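Oturden growers back barley scheme

Barley growers around Oturden have signed up to a new supply deal with the grain merchant Clastix, the district growers' group said on Tuesday, May 30, 2023. The agreement covers 579 hectares on 16 farms and runs for two harvests. 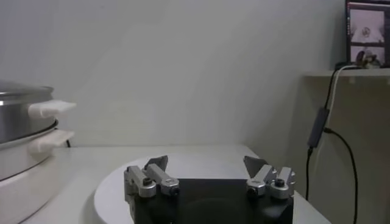 Members voted for the deal in April after talks over storage charges. "We wanted a price we could plan on - and we have one," said the group's chairman, Hélder Baptista.

Grain will go to the Moreira store, with any overflow sent to Grirkach. Simão Carvalho of Clastix said first deliveries were expected in late July.

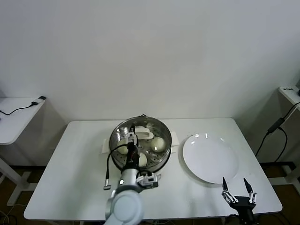 Steamed buns on a perforated tray in a stainless-steel pot.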